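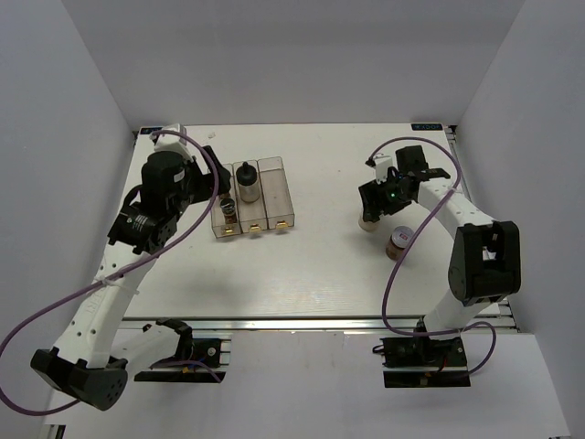 Two arms, three clear bins and a few jars at our Illside workshop.

About Clorkunley

Clorkunley gathers examples for machines that are supposed to learn how to handle things. We are a small company in Illside, and we are less excited about the subject than most people who work in it.

What we sell is recorded demonstrations. A person guides a pair of arms through a job, the arms and cameras record it, and the recording goes into a set with a lot of others like it. A customer then trains a model on the set. Sometimes the model gets better at the job. Sometimes it gets better at our table, with our jars, under our lights, and falls over anywhere else. We have seen enough of the second kind to be careful about what we promise.

Our main collection is called Uibo. It covers bottles, jars and small containers, and as of this page it holds 3646 demonstrations that passed review. Another 163 were thrown out in September alone. Customers ask why we publish that second number. We would like to know why other suppliers don't publish theirs.
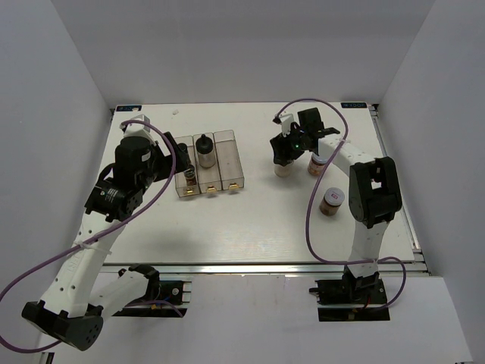
A set of demonstrations can be large and still teach very little. If every bottle starts in the same spot and every grasp comes from the same side, the thousandth recording adds almost nothing to the tenth. So we move things between runs, we change who is at the controls, and we write down what was changed. It is slow work. We have been told more than once that a bigger model will make it unnecessary. Maybe so. We have been hearing it since we opened and we still get orders.

Fidolico is our review tool. It plays back each recording from every camera so that a reviewer can mark it keep, fix or drop. We tried having software make that call and went back to people after it passed a batch in which the grasp plainly missed. The software now sorts the queue and does nothing else.

Some things we don't claim. We don't claim that our arms work like human hands. We don't claim that a model trained on Uibo will run in your kitchen or your stockroom, and if a vendor tells you theirs will, ask to see it done in a room they have never been in. We don't quote success rates for models we did not test ourselves.

How we record a session
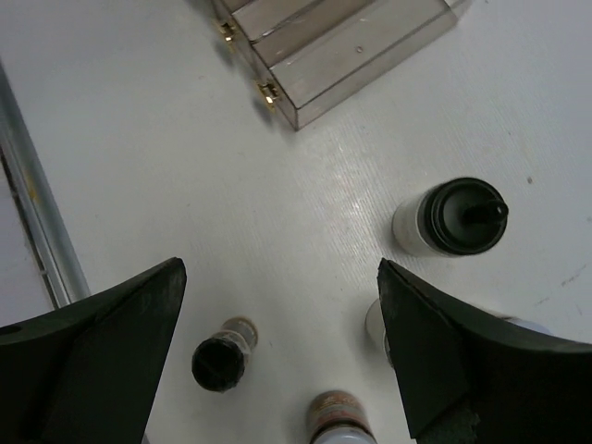
2 min read

Each session has a written task sheet. The sheet says which objects are used, where they may start and what counts as finished. Operators are paid by the hour and never by the recording, so there is no reward for rushing a bad one through. Failed attempts are labeled as failures and kept in a separate folder, which customers can have at no extra charge.

A new customer starts with a trial set of 35 demonstrations. Train on it, look at the playback, and argue with our labels if you think they are wrong. We have changed labels after such arguments and the change log ships with every set.

Page last updated November 1, 2021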